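Skarnon gripper kit, 4 stars

Bought the Skarnon as the cheap way to try grasping in simulation before I wreck anything in the garage. The manual calls setup "an evening". Mine ended at 2 a.m. in June, with 71 warnings in the log – all grey, all apparently harmless.

Colour options are grey and darker grey. The wrist view is handy, though. 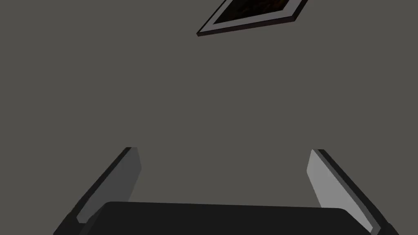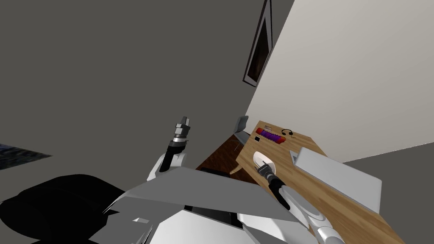 Docked a star for the licence dialogue, which reappears at every launch. Support was polite about it and changed nothing.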